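Keep the Toy Library Open

When my kids were small we lived in Traltham, a town of 4,000 people with one grocery store, one bank, and, up a flight of stairs over the old feed shop, a toy library. You paid 20 dollars a year and took home whatever your child could carry, and three weeks later you hauled it all back again (minus a piece or two, usually) and started over.

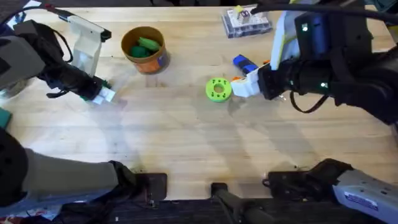 I've been thinking about that room ever since I heard that Hulmont may close its own toy library in April to save on rent. I understand that money is tight, I really do. But I'd ask the people deciding to go and sit there some morning at ten, when the door opens, and just listen for a while. Grandparents trade soup recipes. New parents who haven't talked to another adult since supper find somebody to talk to, and oh, how they talk!

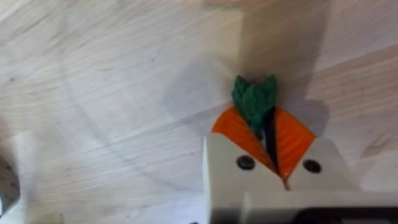
And then there's the borrowing itself, which I think is good for children. My daughter cried over giving back a farm set once, and the next week she spotted another little girl with it and marched over to explain which fence went where. I don't know how you'd buy that.

Hulmont's library has 300 families on its list. Surely a town that can repave the Fekness Road lot twice can find them a room somewhere.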